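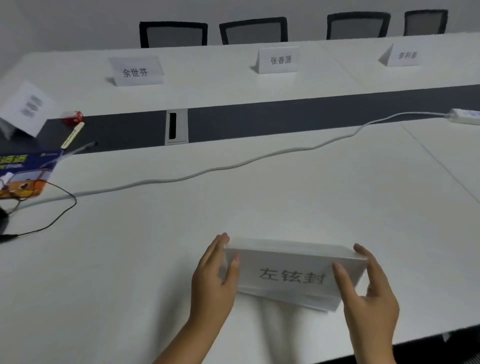

Home | Stories | How It Works | Rules for Robots | Ask Us

April – by the Vultus Kids science desk

Who Makes the Rules for Robots?

A robot does what its program tells it to do. People write rules so that the program is safe for everyone nearby. Some rules are laws. Others are called standards, and they are written down so that many companies can work the same way.

At Mivitz, a company that teaches robots to do office jobs, the rule book has 70 pages. One job in it is setting out name cards for a meeting. First a person does the job by hand, and the robot's program learns from that.

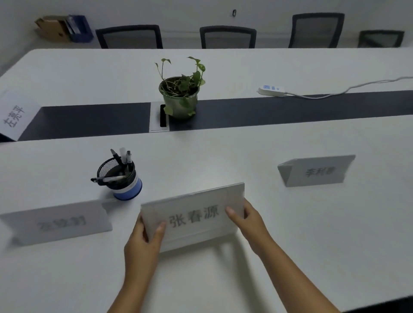 Holding up a folded name card with both hands.

Rule 9 in the book says a robot must slow down when a person comes close. It must also have a stop button that anyone can reach – even a visitor. 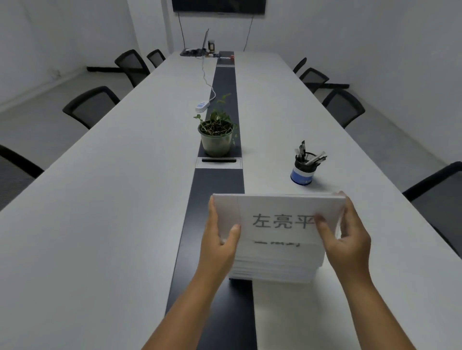 Another rule is about privacy. A name belongs to a person, so a robot that reads names should not save them unless it has permission. The cards in the stack have a name in big print on the top one, easy for a camera to read. Mivitz asks people first, and it erases names it does not need.

Rules also say that robots must be tested. The Priltesow model was tested 1,779 times before it was allowed to work near people. If a test fails, the team writes down what went wrong, fixes it and runs the test again.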